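Flendcombe kitchen swap is back, and this year it's all about worktops

If you've walked past the Govindasamy Rooms lately you'll have seen the posters going up again, so yes, the Flendcombe kitchen swap is happening in August and I am already eyeing up my own cupboards with suspicion. Doors open at 10am, it's free to get in, and you can bring up to six items per household.

For anyone who's new to the village, it works like this. You bring along the kitchen things you don't use, they go on the long tables, you get a paper token for each one, and then you spend your tokens on somebody else's things. Last year 2,004 items went through the hall, which sounds mad until you remember how many mugs people own. I came home with a fish kettle. I have cooked fish in it once (it was lovely, mind you!) and it's been living on top of the wardrobe ever since, so it'll be coming straight back.

The new bit this time is a table for worktop appliances. Toasters, kettles, slow cookers, little ovens, that sort of thing. They were turned away before because there was no way of checking the electrics, but Trekent, the repair shop on the corner by the bus shelter, has offered to test everything on the morning. They can manage about 100 plugs before lunch, so if yours is a big awkward thing, come early. Anything that doesn't pass goes home with you, I'm afraid, so don't use it as a way of getting rid of the blender that smells of burning.

There's also going to be a talk at 11.30am on making more room on a small worktop, and I've been asked to say a few words at it, probably on account of having complained so loudly about mine. I've been at it in the evenings with a cup of tea and the radio on, moving things from one end to the other and back again.

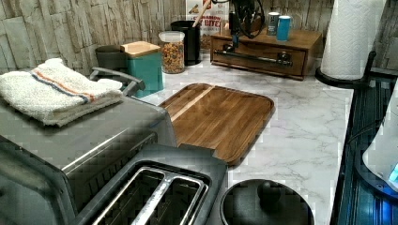 My feeling is that whatever you use every day should stay out and everything else has to argue its case. The toaster stays, no question. A chopping board needs a bit of clear space to itself or you end up slicing onions on a corner of it. Cereal I go back and forth on, as a jar looks nicer but the box tells you when it goes off, and my lot will only eat the stuff if they can see what it's called. Canisters are fine so long as you remember what you put in them!

Gomex, the hardware place on the High Street, is knocking 15 per cent off storage jars and shelf risers for the whole month if you show a swap token at the till. I've already got my list written.

Tea and cake will be on from the start, and there's parking behind the hall if you've got something heavy to carry in. Please give everything a wash first, wrap your knives in newspaper and tape the lids on. Tables need clearing by 3pm, and anything left over goes to the charity shop.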